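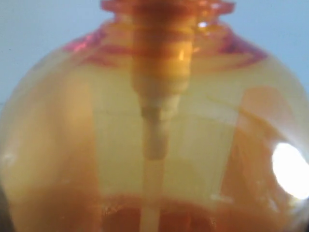 Section 6. Glass bottles, pump bottles and other round things

Last updated: 31st December

Print this page | E-mail this page

Read this section before you let the Rorik arm near a dressing table, a bathroom shelf or a packing bench. The sales leaflet says the arm "tidies and packs everyday items". Perfume bottles are everyday items. In our trials at the Hakdale workshop the arm managed them some of the time, and this section is written for the rest of the time.

What to expect

We ran 172 attempts at picking up a single glass bottle with a spray pump and setting it down in a tray. The arm finished 104 of them without help. Sverre Söderlund, sitting at the same bench with the same bottles, did the lot before his tea was ready. If your work is one bottle at a time and you have two working hands, use them.

A globe-shaped bottle is harder than a square one. The fingers have only a small patch of glass to hold on each side, and if they close a little too high or too low the bottle slides out. Glare is the other trouble. A bright spot on curved glass can look to the wrist camera like an edge, or like a hole. Clear and tinted glass also lets the pump and dip tube show through, and the software sometimes picks the tube as the thing to grab.

Before you start

1. Switch the arm off at the wall and fit the soft finger pads. The hard pads supplied in the box are for cartons.

2. Put a plain, flat backdrop behind the work. Pale blue card does well. Patterned tiles do badly.

3. Move any lamp that shines straight at the bottle. A lamp bounced off the ceiling is better than one on a stand.

4. Wipe the camera window with a dry cloth. Do not use glass cleaner on it.

5. Lay a folded towel under the whole reach of the arm, including the bit you think it won't reach.

CAUTION: Perfume burns. Keep the arm's charger and any heater well away from the bench, and open a window. If a bottle breaks, press the red stop button before you pick anything up.

Teaching the grip

6. Choose Shapes, then Round, then Glass. Don't choose Automatic. Automatic treated one of our bottles as a light bulb and tried to unscrew it.

7. Set the grip force to 65 on the dial. Higher settings do not hold better on a curve, they only squeeze the bottle out faster.

8. Guide the arm by hand until the fingers sit either side of the widest part of the body. Press Hold.

9. Raise the wrist slowly, a finger's width at most, and stop. Look at the bottle from the side. If it leans, lower it and go back to step 8.

10. Press Save only when you have had several clean lifts in a row. The screen will offer to save after the first one. Decline.

NOTE: Never teach the grip on the neck or the threads. The arm will do it quite happily, and the bottle will swing like a bell.

NOTE: A close camera view is soft and blurred when the glass is almost touching the window. There is no focus setting. Back the wrist off until the shoulders of the bottle are inside the picture on both sides, then press Look again.

Caps and pumps

The maker lists cap fitting as a supported task. We could not get it to start a screw thread reliably, and the snap-on caps went on crooked. Fit caps yourself. The arm cannot tell a tight collar from a loose one, and it won't notice a leak.

Changing to another bottle

The saved grip belongs to one bottle only. A different size, or the same bottle half empty, needs steps 6 to 10 again. Szabolcs Hegedűs timed a full change-over in June and found it longer than packing the order by hand. For long runs of one bottle the sums may come out differently. For a household shelf they don't.

If it goes wrong

Arm stops above the bottle and does nothing: it has lost the outline. Move the lamp, check the backdrop, press Look again.

Arm closes beside the bottle: most likely glare. Turn the bottle a little and retry.

Bottle lifts, then drops: the grip is too high. Repeat from step 8 and check the pads for perfume, which makes them slippery.

Screen says "Task complete" and the bottle hasn't moved: known fault. Reported to Kettunen, no fix so far.

Print this page | E-mail this page

Reader comments (3)

Marmalade_shed: Step 10 saved me. I'd been pressing Save after the first go every time and wondering why it forgot how to do it by lunch.

Sotholm Gifts: We do gift boxes, all the same bottle, and ours is better than you make out. It still can't do the caps though, so somebody has to stand there anyway.

P. in the back room: Could you add something about roll-on bottles? Mine keeps rolling them off the bench and then reporting success.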